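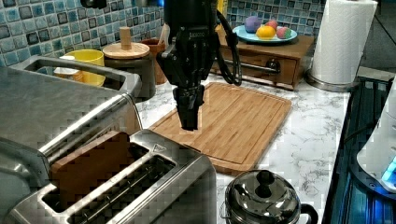
What does the Vunda journal set contain?

Personal blog posts written for daily writing challenges, with the prompt each post answers and a label for its topic. Comments, sidebars and page headers were removed.

Source

Posts came from blogs hosted on Benkirane whose authors agreed to reuse through the sign-up form. Collection started in January and ended when the challenge closed. Posts withdrawn by their authors before release were deleted from both the text files and the index. Later withdrawals are handled at the next release.

No single author contributes more than 40 posts. Where an author wrote more, a random sample was kept, and the sampling seed is stored in the settings file.

Files

posts.jsonl holds one post per line. Fields are post_id, author_id, day, prompt_id, body and topic.
prompts.csv holds the wording of each prompt. Reworded prompts keep their old id with a letter added.
settings.toml holds the filter values used to build the release.

The day field is the author's own count, taken from the title or the first sentence. Authors skip days, post late and restart. Do not treat it as a time stamp. If no day was given, the field is null.
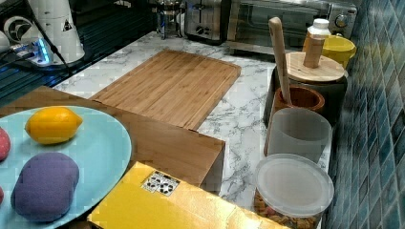 Labels

Each post was read by two people from the Letville group, working separately. Topic values are family, work, home, money, health, friends and other. If the readers disagreed, Natsumi Tanabe picked the final value and the two first choices were kept in topic_raw. Most disagreements were between family and home.

Mood is not labeled. An early version had a mood field, but readers applied it differently to posts that were grateful in one paragraph and upset in the next.

Names and private details

Names of people other than the author were replaced with a tag such as PERSON_2. Street names, schools and employers were replaced in the same way. Nicknames were missed in places. Posts on illness or loss were left out unless the author ticked the separate box for them, so the health topic leans toward exercise and sleep.

Known problems

Emoji were dropped by the Cundodetti export tool and can't be recovered.
Posts continued in a second part are stored as separate rows with no link between them.
Some authors paste the prompt into the body, which inflates word overlap between posts.
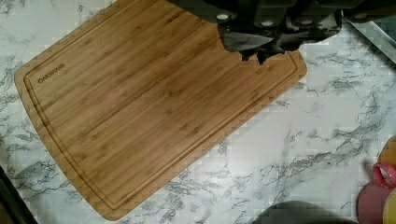 Pendo Rashidi wrote to point out that the pasted prompts also affect the topic label, as readers may have followed the prompt instead of the post. The prompt text will be masked before labeling in the next release. Until then, strip it by matching body against prompts.csv and check short posts by hand.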